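The Spreadsheet Has Opinions

Posted in January by the person who holds the budget
3 comments | 4 shares

I have now spent the better part of the winter trying to buy a robot arm, and I'd like to report that I own a very nice spreadsheet.

It started as a one-line request. We run a small shop that does pick-and-place work for other people, mostly things like sorting, setting out and packing up, and we wanted a second arm so the first one could stop being everybody's bottleneck. I typed "arm" in the first column and a number in the second and went to lunch feeling like an executive.

By the time I got back, the arm had acquired dependents. It needed a base plate. It needed a controller, which the vendor Dresby sells separately, the way some restaurants sell bread. It needed a cable to connect the arm to the controller, and the cable was $405. I called to ask if that was a typo. The man on the phone said it was a very flexible cable. I wrote "flexible" in the notes column so I'd remember how I felt.

Then there's the gripper. Mumar makes a two-finger one that everybody recommends, and the gripper itself is fairly priced. The fingers are extra. I understand why, because different jobs want different fingers, but I still think there's a certain nerve in selling a hand that way. A set of fingers runs $599, and you want a spare set, because the day will come when somebody tells the arm the table is an inch lower than it is. We have had that day. We've had it more than once.

Anyway, before I sign for anything, we run the jobs in simulation. This was my one good idea of the season. The Flillow license was already paid for through the spring, and crashing a pretend arm into a pretend table costs only my dignity. We've been working on tableware and drinks, since that's what the next customer wants handled, and I've been sitting in on the runs with my coffee and my columns.

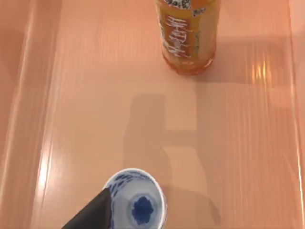

What I've learned from sitting in is that small, round, open things are where the money goes. A tall bottle is a polite object. You come at it from the side and it more or less waits for you. A little cup wants you to come down from above and put a finger on either side of a rim, or one in and one out, and suddenly the width of a fingertip is a budget item. We went back and forth for a week on slim tips versus wide ones. Slim won, and slim costs more. I moved a row up and another row down and the total didn't get any smaller, no matter how long I looked at it.

Shiny surfaces are the other expense I hadn't planned for. Glare and shadows are free in the simulator. On the real floor, if they bother the vision system, you pay for them in lighting, or matte mats, or the hours of somebody fiddling with exposure settings. I've put in a line called "light, general," and I'm not proud of how big I made it.

A few things I'd tell anybody starting their own version of this spreadsheet:

Get the quote with the shipping on it. Arms are heavy, and they travel in crates that are also heavy. Durán quoted us the lowest price of the bunch until the freight showed up on page two, and then they were the second highest.

Ask what the yearly support plan covers, and then ask what it doesn't. The second list is longer and they read it faster.

Budget for the table. I forgot the table completely. You can't put this thing on the one from the break room.

And leave room for your own time. I put in roughly 3 weeks for setup, which our floor lead looked at for a moment before patting me on the shoulder and leaving the room. I've since changed the number.

As of this Sunday the spreadsheet has 4 tabs, one of which is just called "no." That's where I put the things we can't afford this year: the second camera, the quick-change adapter, the safety scanner with the nice little display. I visit it sometimes.

The plan, for now, is to order the arm, the controller and one set of fingers in the first batch, keep running the cup job in the simulator until the tips arrive, and pick up the spare set next quarter. The cable I've approved. I still haven't made my peace with it.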